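Search posts Search Clear

Chenxi Jia
thread: the hand that would not let go

OK so a few of you asked why I went quiet on Sunday. It was the right hand. It is always the right hand.

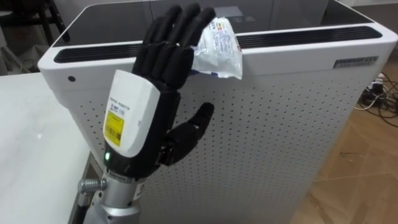 The job is dull on purpose. Pick up a packet, move it over, open the fingers, go back for the next one. We'd done 836 of these with the old grip settings and I had gotten lazy about watching every single one.

Then on one release the hand reported "open" and the packet came along for the ride anyway. The controller was perfectly happy. Green light, no error, arm already heading off for the next pick with the last one still hanging on it.

My first guess was static. Crinkly plastic, dry room, sure, why not. I wiped the fingertips down, ran it again, and felt very clever for 7 cycles. Then it did it again.

Second guess was the thumb. Wan (who built most of our wrist mounts and has way more patience than me) thought it was coming back a hair late and pinching a fold on the way out. So we slowed the release down. That made it worse!! Now it dropped the packet late AND in the wrong place.

What we found in the log: the "open" message gets sent when the command goes out, and the software never waits for the finger positions to come back. So if a finger stalls partway, the arm has no idea. It just leaves. I wrote that part. In October. I remember being pleased with it.

The bit that bugs me is the safety side. A packet is nothing, it weighs as much as a sigh. But the same code runs on the Stovby bench, where the hand holds things with corners, and people lean in there to reset the tray. I called over and had them stop until it was patched. They were nice about it, nicer than I would have been.

Fix so far: the arm now waits for real positions from every finger before it moves, and if they don't show up in time it stops where it is and yells. I also put the e-stop on my side of the table, where it should have been from day one.

Ran 30 after the patch. It stopped and yelled twice, both times with a finger short of open. Which means the stall is still in there somewhere and we've only taught it to admit it. Taking the index finger apart tomorrow, wish me luck

Comments

wollex_fan: do you log motor current on release? ours spiked right before it stuck

Osham Pete: the "I wrote that part" hit me hard

tildy_r: please post the finger guts

Chenxi Jia: @wollex_fan no but we're about to!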